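Club notes: grip force and the demo budget

September 1, 2022

The semester project got a name over the summer. It is Udik, after losing a vote to Tambunan by one. The task is the same as it was in April: pick up drink containers from a table and put them where the operator says, with no one touching the arm.

Most of August went into data. We now have roughly 1,000 demonstrations, of which 700 survived review. The rest were thrown out for dropped frames, a bad start pose, or an operator who changed their mind halfway through the reach. I reviewed the last batch twice and got different answers on a handful, so the written rules for rejection need work.

Two changes to the setup. The fingers are the ribbed blue ones again, since the solid set dented thin cups before the current limit kicked in. The table is also back against the white wall. Pale cups are harder to segment there, and I would like to know how much harder.

Cans and cups are logged as separate tasks. 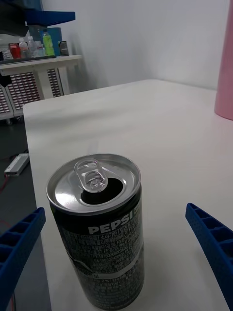
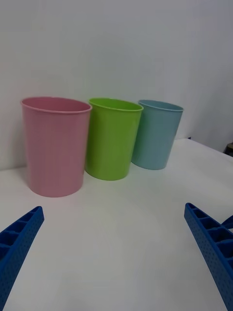
The policy reaches 95 percent on single objects in the training positions. Move the object toward the back edge and it falls off quickly, mainly through closing too early. My guess is a lag between the wrist camera and the joint readings, which I can check by replaying the logs with an offset. If that fails, we collect more demonstrations at the back of the table.

The logging script needs a disk quota before then. It filled the drive again.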